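How Do You Teach a Robot to Pick Up a Sweater?

Robots are good at boring things. Ask one to put the same bolt in the same hole 1,228 times and it will not sigh once. Ask it to pick up a sweater and you may be there until supper.

A bolt always has the same shape. A sweater has a new one every time you drop it. It can be a lump, a puddle or a sort of pancake with sleeves.

The Itholm after-school robot club decided to work on this problem, which they call Project Nindus. (There was a vote. The other choice was Sock Monster.) They don't start with a robot at all. They start with a gripper you hold in your hand, with two fingers that open and close. A person does the chore with it, and a camera records how the chore was done. Later, a computer studies the recordings and looks for patterns. It needs a lot of them. The club has 893 so far, and almost 100 are of somebody missing.
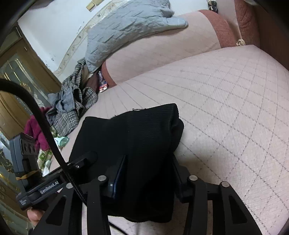

Han-gyeol Yeom thinks the misses are worth keeping, and told the younger members that a computer shown only perfect grabs has no idea what to do after a bad one. Black clothes are the hardest, Han-gyeol added, "and my brother only owns black clothes."

Try it yourself. Drop a sweater on your bed and pick it up using one finger and your thumb. Now fold it the same way. Most of the club needed 9 minutes on their first go, and two of the sweaters came out looking worse than before.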